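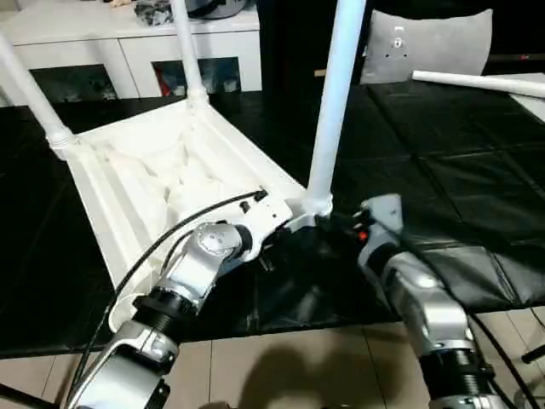 Le pied vissé passe pour une solution de bas de gamme. Je soutiens l'inverse, au moins pour les chaises en plastique : un piètement démontable, serré à la main dans l'assise, vaut mieux qu'une coque monobloc, à condition que le filetage soit correctement dessiné.

La coque monobloc s'empile, et c'est son seul avantage sérieux. Quand un pied se fend, l'ensemble part à la benne. Avec quatre tubes séparés, on remplace le tube. Romain Riviere, qui gère le mobilier de la salle Lacroix, a un parc de 200 chaises démontables ; depuis novembre il a changé 3 pieds et n'a jeté aucune assise.

Reste le montage, que les notices traitent mal. Celle de Gidivau demande de poser la chaise à l'endroit et de visser par-dessous. C'est une erreur. L'assise se retourne sur une table, dessous vers le haut, et la table se couvre : un vinyle, même un peu froissé, limite les rayures. Le pied descend alors dans son logement par son propre poids et l'on sent le premier filet prendre. De biais, il force, et un filet plastique forcé ne se rattrape pas.

Second point : l'ordre de serrage. On engage les quatre pieds sans bloquer, puis on serre en diagonale. Timothée Delorme m'objecte que l'ordre importe peu quand chaque pied a son propre logement, sans traverse. Il a raison sur la géométrie – moins sur l'usage, car un pied bloqué trop tôt sert de levier au monteur, qui tire dessus pour tourner l'assise.

Je concède le jeu. Un assemblage vissé en prend, et il faut resserrer. Hesden moule une butée en fin de filet, ce qui fixe au moins une position de référence ; les autres fabricants devraient s'y mettre. Les nervures sous l'assise sont un autre sujet : trop fines près des logements, elles blanchissent puis cassent, et là aucun pied de rechange n'y fera rien.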